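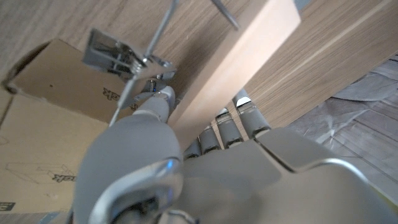
Robotic hand holding a light beige wooden plank.

Filed under: Lab Equipment Reviews / Parasitology

The Parkex egg-counting chamber holds two grids under a single molded cover. I used it on 441 sheep fecal samples, all floated in saturated salt, and read each at low power.

Filling is simple. The inlet takes a standard pipette tip, and bubbles clear if the chamber is tilted before the second grid is loaded. Strongyle eggs rise into focus quickly – I allowed two minutes per slide. Etched lines are thin and stay readable after repeated washing, though the left grid on my unit is fainter than the right.

Noreen Chaudhry read 14 of the samples blind. Our counts agreed well below 1,000 eggs per gram and drifted apart above it, where crowding makes the outer lanes hard to follow. Dilute those samples.

The cover scratches if wiped with dry tissue. Rinse it instead. Fluke eggs need a denser solution, and the salt residue from that is slow to remove from the inlet.

Suitable for routine flock work.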